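Skamano Home Help > Laundry and Closets > Folding and Storage

How do you fold things with elastic waists so they stay flat in a drawer?

plumcreek_laundry
posted 7 May 2021

I do all the folding on the bed because it's the only flat surface in the house big enough. T-shirts are fine. Towels are fine. Anything with an elastic waist gives me trouble. The elastic pulls in, the cloth above it puckers, and when I fold it in half one side is wider than the other. I smooth it out, turn around to get the next thing, and it has pulled back in.

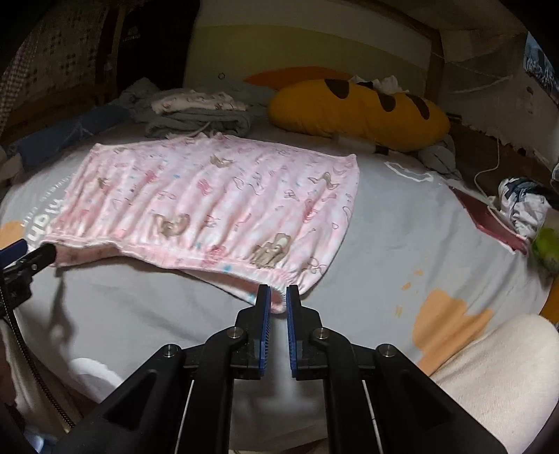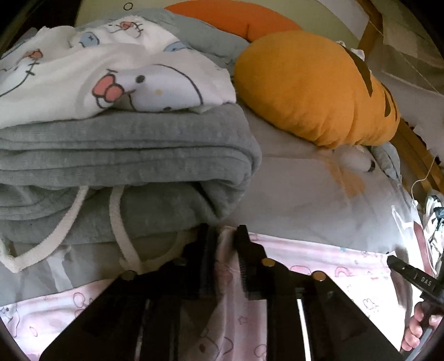 First the pink one with the elastic, then the folded stack.

The drawer they have to go in is 8 inches deep and 16 inches wide on the inside. It's the middle drawer of a Dranorik dresser we bought secondhand, and it sticks if anything is piled above the rim. Right now I fold everything in half and in half again and stack it, and by the second day the stack has fallen over and the elastic things are in a ball at the back.

My other problem is hooded stuff. I have several sweatshirts with drawstring cords, and the cords end up hanging out of the stack and catching on whatever is next to them. Last week I pulled out one sweatshirt and three other things came with it. I have tried tucking the cords inside the hood but they slide out again when I pick the stack up.

I also end up with blankets mixed in with the clothes. They come out of the dryer first, so they get folded first, and then the clothes get piled on top or underneath and I have to move all of it again to get the blankets to the closet. If there's a better order to do this in I'd like to hear it.

I don't want to hang pajamas. The closet rod is full. I also don't iron anything and I'm not going to start.

Things I have tried:
Rolling. They unroll.
Folding the waistband down over itself. It makes a thick lump and takes up more of the drawer.
Leaving them unfolded in a basket. They come out so wrinkled that they look like they were slept in before anyone has slept in them.

What do other people do?

dryer_sheet_dan
I worked in a hotel laundry for a few years and then folded for a family of six, so I have handled a lot of elastic. The mistake most people make is trying to get the waistband to lie flat at its full width. It's sewn to be narrower than the cloth. It will always win. Let it be narrow and fold everything else to match.

For pants and shorts:

1. Lay the pair face up with the waist away from you. Shake it once by the waist before you put it down.
2. Don't stretch the elastic. Run your hand from the waist toward the legs so the extra cloth moves down and away from the gathers.
3. Fold one leg over the other so the outside seams meet. The seat will stick out in a small triangle. Fold the triangle in so the edge is straight.
4. Bring the leg ends up and stop an inch or so short of the waistband. Don't cover the elastic.
5. Fold in half again. On bigger sizes, fold in thirds.
6. Tuck the folded end into the waistband.

Step 6 is the one that fixes your problem. The elastic closes around the bundle and holds it, so you're using the pull that has been causing the trouble. You get a small block that doesn't come apart when you move it. Make the tuck shallow. If you push the cloth all the way in you get the same lump you had from rolling the waistband.

Skirts are nearly the same. Fold the two sides in toward the middle until the cloth is as wide as the relaxed elastic, then fold up from the bottom and tuck.

If the garment has a lining, pull the lining straight before you start. A lining that has twisted inside will make a ridge along the waist no matter how carefully you fold the outside. I put my hand in at the waist and push down each side with my fingers. On very small sizes, turn the piece inside out and back again, which is quicker.

For your drawer, stand the blocks on edge with the fold facing up. With 8 inches of depth you want the finished block to be 6 or 7 inches tall so it clears the rim. Children's sizes will come out shorter than that and adult sizes might need one more fold. Put a shoebox lid or a strip of cardboard across the drawer as a divider and fill one side before you start the other. When a drawer is half full the blocks lean, so move the divider up against them.

On the sweatshirts. Lay it face down. Fold the hood down onto the back. Pull both cords through to the back side and lay them across the folded hood. Fold the sleeves in over the top of the cords, then fold the sides in, then bring the bottom hem up to the shoulders. The sleeves trap the cords. If the cords are very long, tie them in one loose bow first. Don't use a tight knot. I've had to cut those off.

plumcreek_laundry
Thank you. I did six pairs this way and they are still standing up. The skirt with the wide elastic took me a couple of tries. What do you do about footed pajamas? Those don't have a waist to tuck into.

dryer_sheet_dan
Zip them up first, fold the arms across the chest, fold the legs up so the feet land on the arms, then fold in half. They won't hold themselves together like the pants do. I put them at the end of the row against the side of the drawer.

hazelandthelinens
Elastic is elastic. I put all the kids' pajamas in a bin, and if they're wrinkled they're wrinkled. They go to bed in them.

northroom_quilts
The steps above are good and I fold mine nearly the same way, so I'll take the part about the order, which is where I used to lose the most time.

I wait until the whole load is on the bed before I fold anything. It feels slower. It also means I can pull out the blankets and sheets and put them at the foot of the bed before they get under something. Then I take out the things that wrinkle fastest and fold those while they still have some warmth from the dryer. Knit things can wait. A waffle weave or ribbed blanket looks the same folded now or in an hour.

The order I use:
Thin cotton pajamas and shirts
Anything with a lining
Sweatshirts and other heavy knits
Pillowcases and sheets
Blankets
Socks, if I get that far

I start stacks by where they're going and keep them away from each other on the bed. One for the dresser, one for the closet shelf, one for the other bedroom. I used to make stacks by type, all the shirts together and all the pants together, and then I'd have to split every one of them again to carry it to the right room.

Blankets get their own trip. Don't put clothes on top of a folded blanket, even for a minute. A thick blanket has rounded edges and nothing will sit level on it. Clothes under a blanket are worse, because you can't get at them without lifting the whole thing. If you have no space at the foot of the bed, use a chair.

For folding the blanket itself, fold it to the depth of the shelf first and deal with the width second. I fold lengthwise in thirds and then roll my hand along it to push the air out. The rounded folds go facing out on the shelf and the loose corners go to the back. It's much easier to pull out just one.

Also take the throw pillows and stuffed animals off the bed before you begin. Mine live up at the head end and I used to work around them. You need the whole width to lay out a sheet, and soft things have a way of getting folded up inside it. I found a stuffed rabbit in the linen closet in December that we had been looking for since the summer.

One question back to you. Are the elastic waists on your things wrinkled when they come out of the dryer, or only after they've been in the drawer? If it's straight out of the dryer, you could be overloading it. I was drying two washer loads together. When I went back to one at a time, the cloth above the elastic came out a lot smoother.

On sheets, I've had no trouble with 300 thread count cotton as long as I get to it within half an hour. The printed kids' sheets we have are thinner and crease right away, so those I put straight back on the bed and skip folding completely.

plumcreek_laundry
Some of both. I do overload it. I'll try splitting the loads, though that means staying up later on laundry nights.

northroom_quilts
You could split out just the pajamas and the thin things and let the rest go in together. They dry fast on low heat. Ours are done before I've finished with the first pile.

dryer_sheet_dan
Agree on low heat. High heat is hard on elastic anyway. If a waistband has started to feel crunchy or it ripples along the edge when nobody is pulling on it, it's on the way out and no fold will make it lie flat. If it runs through an open casing you can replace it with a safety pin and a yard of new elastic. Measure the old piece before you throw it away.

plumcreek_laundry
Update for anyone who finds this later. The tuck works on all the pajama pants, including the pair I was ready to give up on. The drawer closes without sticking. I cut a cereal box for the divider and taped the corner where it bent. The sweatshirts are on the closet shelf now with the cords folded inside, and I've stopped putting the blankets in with the clothes. I still haven't found a fold I like for the footed ones, so if anybody has something better for those, please add it.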